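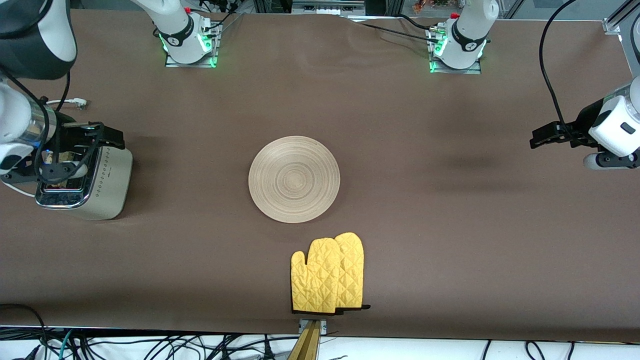 **Progress report, second period, to the Grirno Fund**
Okidlow Kitchens, Burley site

Thank you, first of all, for your patience with us over the spring. We had meant to get this to you in March and then the breakfast contract grew, and everyone who might have written a report was buttering things instead.

You'll remember that the grant pays for two pieces of work: teaching the pair of arms to take over part of the breakfast line, and making sure the people on that line come out of it with better jobs. I'll take them in that order, although the second is the one we talk about most at lunch.

**The arms**

The toast routine is where nearly all our hours have gone. The right arm works the toaster, coming down over the top to reach the lever, and the left is meant to look after the plate. We practice on a long table covered in brown, with a round wooden plate and a pair of yellow quilted oven mitts set out the way a person would want them. So far we have logged 2146 practice runs, and 358 of those were in the last month alone, once Ruotsalainen (our integrator) had sorted out the software for the wrists.

The lever is going well. Moving the toast to the plate is slower than we promised you, and I'd put us some 2 months behind on that part. Bread is a softer and more varied thing than any of us had given it credit for! We have not started on the mitts in earnest and would like to move them to the next period, if you are agreeable.

**The people**

There are 12 of us on the early shift. At the start, I think it's fair to say, most were worried about their hours, and a few told me so quite plainly, which I was glad of. Nobody has lost any. What has changed is the start of the day: two people now come in at six in place of five, and they share the job of setting up the table and watching the runs. Both have had a pay step for it.

It hasn't all been smooth. Watching an arm is tiring in a different way from standing at a toaster, and after complaints we cut the watching turns to an hour. The older hands also asked for a say in which jobs come next, so we now hold a short meeting after breakfast service. Their first choice was lifting trays, well ahead of anything to do with toast.

**Next period**

- Finish the move from toaster to plate
- Begin the oven mitts
- Cost the tray lifting with Ruotsalainen
- Train two more of the early shift to run the table

Spending is within budget, and the figures will follow separately. Do come and see us at Burley, any morning after eight, and we'll find you some breakfast.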